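About Clirnari

Clirnari tests machines on ordinary chores. We are a small lab, and our customers are manufacturers who want to know whether a robot can wipe, fold, sort or stack well enough to be sold for it. We do not build robots and we do not take a share in the companies that do.

The firm occupies the ground floor of a former tool works put up in 1946. Consuelo Echevarría started it after a career in appliance testing, where she wrote wear procedures for door hinges and detergent drawers. Güven Baysal runs the bench program. Ximena Gallegos keeps the task list and decides when a task is described closely enough that two operators would set it up the same way.

What we test

The current list holds 12 tasks. Half come from the home and half from the shop floor: wiping a board, loading a rack, bagging small parts, closing a zippered pouch, coiling a cord, and so on. Each task has a written start state, a written end state and a time limit. A standard run is 100 attempts with no adjustment between them. If a technician touches the machine, the attempt is scored as a failure and the reason is logged.

The same task is also done by a person holding grippers in both hands. This gives us a reference time under the same limits of reach and grip, and it shows which part of a chore is hard because of the hand and which part is hard because of the control software. The two are often confused in sales material.

Can machines do chores yet?

Some of them, under conditions. Our position as of April 14, 2021 is as follows.

Picking up a rigid object of known shape from a clear surface is close to routine. Placing it within a loose tolerance is nearly as good. Performance drops when the object bends, when the surface is shiny, or when the job requires steady pressure over a distance. Wiping falls in the last group. The motion is simple, but the tool has to stay flat, the force has to stay even, and the machine has to judge whether the mark is gone. Most systems we have tested repeat a fixed path and stop, whether or not the surface is clean.

Folding cloth remains poor. Cord handling is worse. We would not advise a customer to promise either one in a home product at present.

Reports and access

Reports go to the customer first and are released to Cedent subscribers in May, with the maker's name removed on request. Failed attempts are included in full. The archive now holds 3000 logged runs — searchable by task, surface and type of failure.

For test slots, write to Rosalía Lorente. For questions about task definitions, write to Ximena Gallegos.
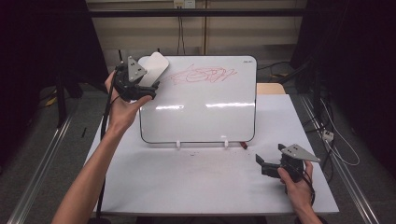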